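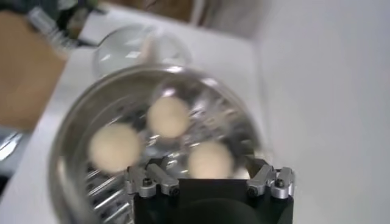 Department of Household and Food Studies
Course 2: The Small Kitchen
Handout 4: Mixing Bowls, Electric Cookers and Steaming at the Table
Prepared by Hanneke Van den Broek and Els Dewulf
Revised May 2021

1. Scope of the handout

Handout 3 dealt with knives, boards and the order of work at the counter. Handout 4 covers the equipment used between preparation and serving when no range is available: the bowl in which food is gathered, the electric cooker, and the metal pot or steamer tier that sits on it. Students are expected to have read it before the second practical session in the Sarkeck building. Section 6 contains the written assignment.

The practical kitchens at Sarkeck have tables and wall outlets but no built-in burners. All cooking in this part of the course is therefore done with portable electric appliances. Many households work under the same conditions, in studio apartments, dormitories and offices, and the methods taught apply there without change.

2. The bowl

A large bowl serves three purposes in the small kitchen. It holds raw items before cooking, it is the vessel in which mixtures are made, and it receives cooked items while the next batch is heating. A single bowl may do all three in one meal, but it must be washed with hot water and detergent between raw and cooked use. Rinsing is not sufficient.

Clear glass is the preferred material for teaching. The instructor can see from the side whether dry flour remains at the bottom of a mixture, and the student can judge the level of a liquid without tilting the bowl. Glass does not take up odors or stain. Its disadvantages are weight and the risk of breakage. A thick rounded rim is easier to hold and chips less readily than a thin one, and students buying a bowl for home use should look at the rim before anything else.

Points to observe:

Lift a glass bowl with both hands, placed under the curve of the wall and not on the rim alone.

Do not pour boiling water into a cold glass bowl unless the maker states that the glass is suited to it. Sudden changes of temperature cause most of the breakages recorded in our kitchens.

Never set a glass bowl on the heating plate of an electric cooker.

Place the bowl away from the edge of the table, on a folded damp cloth if anything is to be stirred in it.

Round items deserve a separate remark. Eggs, small potatoes, and balls of dough or rice all roll toward the lowest part of a curved bowl and come to rest against one another. With eggs, the contact may crack the shell. With soft dough, the pieces join and lose their shape. Firm items may be kept in a bowl in any number that leaves the rim clear. Soft items should be moved to a flat, lightly floured plate if they are to wait longer than a few minutes. Students who must use a bowl for soft pieces should choose a wide one and keep to a single layer.

Pieces intended for the same batch should also be of similar size. A large piece and a small one placed in the same tier will not be done together, and opening the lid to remove the small one lets out the steam on which the large one depends. Weigh the first piece and use it as the pattern for the others. In the practical session the pattern weight will be 100 grams.

3. The electric cooker

The term electric cooker is used in this course for any portable appliance with its own heating element and a body on which, or in which, a pot is placed. Some models have a fixed pot, others a removable one. Some are sold with a steamer tier and others accept a tier bought separately. The differences matter for cleaning and for safety, and students should establish which kind they have before they plug it in. 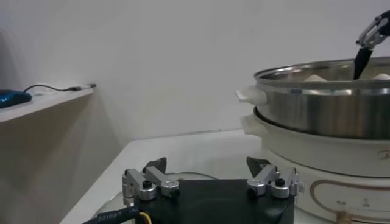 The plastic body of a cooker is a cover for the electrical parts and gives some protection from heat, but it should not be assumed to be cool. The metal parts above it are another matter. A stainless steel pot or tier looks the same at room temperature as it does at the boil, and the color of the metal gives no warning. The rule in our kitchens is that all metal on or above a cooker is treated as hot until the person who switched the cooker off has said otherwise.

Side handles are meant for moving the appliance when it is cold and unplugged. A cooker containing hot water is not carried from table to table by its handles, however short the distance. Where a tier must be lifted off, use dry cloths or mitts on both sides. A wet cloth conducts heat quickly and is a common cause of burns.

Place the cooker on a level, dry surface with free space on all sides. The space directly above it must also be clear – shelves, hanging cords and wall cabinets are often forgotten. Cables should be led away from the front of the table so that they cannot be caught by a sleeve or an elbow. If other equipment shares the table, its cables are kept apart from that of the cooker and are never laid across the pot.

4. Power and time

Each cooker carries a rating plate giving its power in watts. Students should copy the figure into their notes, as it allows a fair estimate of how long water will take to boil. The worked example below uses a cooker rated at 870 watts, the power of the Riquelme model used for the assignment.

One liter of water weighs one kilogram. Raising it from 20 to 100 degrees Celsius (68 to 212 degrees Fahrenheit) requires 335 kilojoules. A cooker of 870 watts delivers 0.87 kilojoules each second. Dividing the first figure by the second gives 385 seconds, or a little under six and a half minutes.

The result is the shortest possible time. Part of the heat goes into the pot, the tier and the air of the room, and the measured time will always be longer. How much longer depends mainly on the lid. Students are asked to measure the time once with the lid on and once without it, starting both times with cold equipment and water of the same temperature.

Note that the calculation concerns water alone. Once the water boils, the element continues to supply the same power, and that heat turns water into steam. For this reason a shallow pot may boil dry during a long steaming. Check the water level at the halfway point and top up with water that is already hot.

5. Steaming in a tier

Steam gives up its heat when it meets a cooler surface and turns back into water. The food is thus heated from all sides, provided that steam can reach all sides. The procedure is as follows.

Fill the lower pot to the level given in the instructions. The water must not touch the food in the tier.

Bring the water to a full boil before the food goes in. Timing begins only when the tier is in place and the lid closed.

Line the tier with baking parchment if the food is sticky, and cut holes in the lining so that steam can pass.

Leave a finger's width between pieces. Dough needs more, two fingers at least, because it swells.

Keep the lid closed for the first two thirds of the cooking time.

When lifting the lid, tilt the far edge first, so that the steam leaves in the direction away from the face.

Switch off and unplug the cooker before removing the tier.

A second tier may be added above the first. The food in the upper tier receives steam that has already given up part of its heat, and it generally needs a few minutes more. Exchange the two tiers at the halfway point if the contents are the same. With different contents, the slower food belongs in the lower tier. Raw meat and fish are also placed in the lower tier, whatever their cooking time, so that no juices drip onto other food.

Stainless steel tiers are washed by hand in warm water with a soft sponge. White marks left by hard water can be removed with diluted vinegar, followed by a thorough rinse. Dry the rolled rim carefully, for water collects beneath it. The body of the cooker is wiped with a cloth that has been well wrung out. It is never placed in the sink.

6. Written assignment

Submit two pages, typed, to Els Dewulf. The assignment consists of the following parts.

Part 1. Describe the bowls available in your own kitchen and state which one you would use for six balls of yeast dough that must wait ten minutes before steaming. Give reasons.

Part 2. Report the two boiling times measured under section 4 and compare them with the calculated time. Present your figures in a small table and state the quantity of water used.

Part 3. Draw a plan of the table at which you worked, seen from above, showing the cooker, the bowl, the outlet and the path of the cable. Mark the place where a hot tier would be set down.

Students who were absent from the practical session may make up the measurements in September, when the Sarkeck kitchens reopen for the new intake. Requests are addressed to Hanneke Van den Broek in writing.

7. Further reading

Course reader, chapters 5 and 6, on heat transfer in domestic appliances.
Handout 3, on the order of work, in particular the paragraph on separating raw and cooked food.
Handout 5, on measuring and portioning, will be distributed after the practical session.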